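Stimasau Reed Bed Monitoring
Progress report to the Aubert Fund, second reporting period
Prepared by Areti Chrysikopoulos, project lead
Oct 5, 2019

1. Purpose of this report

The grant agreement requires a written report at the end of each six-month period, covering work done, money spent, departures from the work plan and risks. This report covers the period from the end of the first report to the end of September. Full results tables are in the annex sent separately and are not repeated in the text.

2. Position against the work plan

Work packages 1 (site survey) and 2 (installation of sampling points) are complete. Work package 3 (routine sampling) is in progress and is on schedule at five of the six beds. Bed 4 is behind, for the reasons set out in section 4. Work package 4 (guidance for parish operators) has started early. Work package 5 has not started and was not due to start.

3. Routine sampling

Each bed is sampled at the inlet, at the midpoint and at the outlet. Samples are tested for suspended solids, ammonia, nitrate and biochemical oxygen demand. A total of 106 samples were taken in the period. Of these, 13 were rejected by the laboratory: nine arrived above the permitted temperature and four had incomplete labels. The temperature rejections all came from the June round, when the collection van was delayed and the cool boxes stood in the yard at Grarasska through the afternoon. Collection has been moved to the morning and no further samples have been rejected on this ground.

Outlet ammonia was within the target at Beds 1, 2, 3 and 6 in every round. Bed 5 exceeded the target once, in the first round after the reeds were cut back, and returned to within it by the following round. One reading is not enough to say that the cutting was the cause. Berhanu Workneh has asked for the next cut to be done in two halves, a month apart, so that the two sides of the bed can be compared.

Nitrate at the outlet remains higher than the design figure at all beds. The design figure was taken from beds with a deeper gravel layer and may not be suitable for Stimasau. Raphaël Pons is reviewing it and will propose a replacement value before the next report.

4. Bed 4

The flow meter on the inlet to Bed 4 stopped recording in the second month of the period. It was sent back to the supplier, Gemero, and was returned with a new circuit board. On refitting, it read zero at all flows. The fault was traced to the cable, which had been crushed under the edge of the inspection cover, and the cable has been replaced. Two rounds of flow data have been lost. Concentrations for those rounds are valid but loads cannot be worked out from them, and they have been left out of the load tables.

The lining at the north corner of the same bed has also been checked after a report of standing water outside the bund. Dye was added at the inlet and the ditch was watched over two days. No dye was seen. The water is now thought to come from a field drain, and the landowner has been asked for the drainage plan.

5. Guidance for operators

Palesa Mkhize has drafted the first three chapters of the guide: weekly checks, clearing the distribution pipes, and cutting and disposal of reeds. The draft was read by operators from two parishes. Both asked for shorter checklists and for the units to be the same as those on the meter displays. Both changes have been made. The chapter on clearing pipes will be rewritten, as the present text assumes a pressure washer and only one of the two parishes has one.

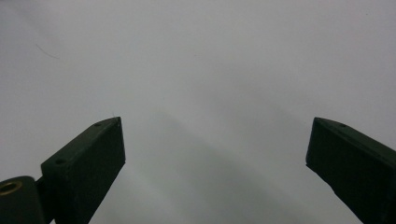 The remaining chapters, on winter operation and record keeping, will be drafted by the end of January. Printing has been priced on a run of 540 copies. A French version will be checked by Capucine Charpentier, who has agreed to do this within her existing days.

6. Spending

Spending on staff and laboratory fees is in line with the budget. Equipment is over budget by the cost of the replacement cable and its fitting. Travel is under budget by a larger amount, as two site visits were combined. We ask the Fund to approve a transfer from travel to equipment to cover the difference. No change to the total grant is requested.

7. Risks

The risk of lost samples in hot weather has been lowered from high to medium. A new risk has been added: the access track to Beds 5 and 6 floods after heavy rain and was closed twice last winter. If it is closed on a sampling day, the round will be taken on the next open day and the delay noted in the results.

8. Work for the next period

Continue routine sampling at all beds.
Carry out the split cut at Bed 5.
Agree the revised nitrate value.
Check the Bed 4 meter by hand measurement once a month until the end of the period.
Complete the draft guide and send it to all parishes for comment.

The next report is due at the end of April.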